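Equipment notebook, July
Planning for the second humanoid and spare hands

Finally got a clear block of time to sit down with the budget sheet, and I'm in a much better mood about it than last month. The Lestmont quote came back and it's detailed! Every line broken out: arms, hands, cabling, the training day, shipping. I can compare it against Stollivura without guessing what's hidden inside "integration."

Where we stand. The equipment line covers one full unit or a big pile of upgrades to the one we have. I was leaning toward the full unit all spring. Now I'm less sure, and the reason is hands. Fabric work is what we want to do for the rest of the year (pillows, throws, slipcovers if we get brave) and it's the fingers that decide how much of that we can even try. A second body with the same hands gives us more hours of the same thing. A spare pair of hands plus decent fingertip sensing opens up new tasks on the body we already know.

Numbers so far, so I don't lose them again:
Lestmont: 17 weeks lead time for a complete unit, 2 years on the arms and torso, hands quoted separately.
Stollivura: hands only, 30 days from purchase order, pair ships with its own test fixture (love this).
Findari: tactile fingertip kit, 112 taxels per finger according to their sheet. Need to ask if that's usable area or just what's printed on the board.

Pillow work on the sofa:

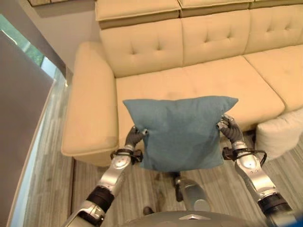
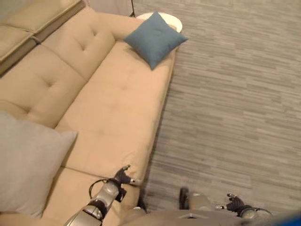
Cable routing gets its own line in the plan. I want a price for a tidier wrist harness from both vendors, and I'd pay a fair bit for it. Loops at the wrist are fine in open air but I keep picturing one hooking a cushion corner or a table edge, and a torn connector means the whole arm sits idle while we wait for a part. Stollivura says their newer hand takes the cable through the wrist. Have to check if our forearm will accept it or if we need an adapter plate. If it's an adapter, we can probably machine that ourselves in a day and save the markup.

Also adding soft goods to the budget, which always feels silly next to robot prices but we can't test without them! More pillow covers in different fabrics, a couple of stiff inserts, a couple of floppy ones. Something with piping on the edge. Something slippery. Cheap, easy, can be ordered tomorrow. Put it under consumables so it doesn't need a signature.

Furniture: I'd like a second seating setup with a different seat height, so we stop tuning everything to one sofa. Lindholm has a low two-seater in their clearance list. Measure the door first. (We did not measure the door for the bookcase.)

Still open:
- does the Lestmont price hold if we drop the hands and buy those from Stollivura? Mixed setup would be my dream but I don't want to end up with two support desks pointing at each other
- who covers recalibration after a hand swap, us or them
- Findari demo kit, can we borrow one before committing
- spare batteries, forgot to ask anyone. Again.
- storage for a second unit, if we go that way. The corner by the charger won't do, the door swings into it

Current favorite: spare hands and harness now, fingertip kit as soon as the demo checks out, full unit pushed to the next budget round. Sending the questions to all three vendors before lunch and pasting the answers under this entry.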